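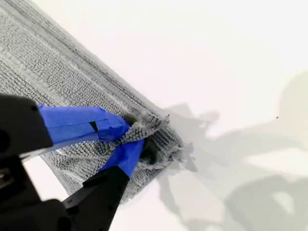 Care and Folding of Household Towels in Shared Student Housing

Final report, Textiles and Household Studies project course
Project group: Ningsih Nasution, Imre Győri, Fouad Ouali
Supervisor: Ilham Osman
Submitted April 21, 2021

1. Background

The Ornville residence provides each shared kitchen and bathroom with a stock of microfiber towels. These are washed centrally, returned in bags and folded by the residents on the weekly rota. Over the past two years the residence office has received repeated complaints that towels come back from the linen shelf rumpled, that stacks fall over, and that the cloths lose their softness long before they are due for replacement. The office asked the course to examine the matter, and our group accepted the task.

The project had two aims. The first was to record the condition of the towels in circulation. The second was to compare ways of folding them and to recommend one that residents could learn from a single printed sheet.

2. Materials

The linen stock held 274 towels at the start of the project. All are looped microfiber with a stitched hem, supplied by Gunnlaugsson in two sizes. We worked with the larger size only. A sample of 110 towels was drawn from the shelves on all floors and labeled with a cotton thread sewn into one corner.

Folding was carried out on a flat white tabletop in the residence workroom. An earlier attempt on a patterned tablecloth was abandoned after the first afternoon, as the hem was difficult to follow against the print.

3. Method

Each towel was inspected before folding. We noted pulled loops, frayed strands, loose hem stitching and any stiffness to the touch. Towels were then dropped onto the table in an unfolded heap, as they would be when taken from the laundry bag, and folded by one member of the group while another kept time.

Three folds were compared: the plain quarter fold, the long third fold, and the roll. Each fold was repeated until the group had logged 1154 attempts in total. Of these, 889 were accepted as complete and timed correctly. The remainder were excluded, mainly owing to interruptions and to a stopwatch fault that was discovered late in the second week.

A fold was judged satisfactory when the edges met along their full length and no corner was turned under. Fouad Ouali made all of the judgments so that the standard would remain the same throughout.

4. Observations

The greatest loss of time occurred before folding began. A crumpled microfiber towel clings to itself, and the corners tend to stay tucked beneath the cloth. Folders who searched for a corner first were slower than those who located the hem and followed it along. The hem is a narrow ridge of tighter weave and can be found by touch alone, which made it the more dependable guide.

The manner of lifting also mattered. When the cloth was pinched in the middle, the loops bunched together and left a small peak that had to be smoothed out by hand. Lifting close to the hem left the surface flatter. On older towels, repeated pinching of the pile drew out single strands – a form of wear we had at first attributed to washing.

The quarter fold produced the most even stacks. The roll was quickest but opened again on the shelf. The third fold suited the deep shelves on the ground floor and was less satisfactory elsewhere.

5. Recommendations

The group recommends that the quarter fold be adopted on all floors. Towels should be spread fully before the first fold and lifted by the hem. Cloths with loose hem stitching should be set aside for repair.

A draft instruction sheet has been prepared by Imre Győri and is attached as Appendix B. The residence office intends to post it beside the linen shelves in May.

6. Limitations

All timed folding was done by the three members of the group, who became faster with practice. The smaller towels were not studied. Fabric softener was in use on one floor during part of the project, and its effect could not be separated from that of age.

Acknowledgments

The group thanks Ikhsan Liew of the residence office for access to the workroom and the linen records.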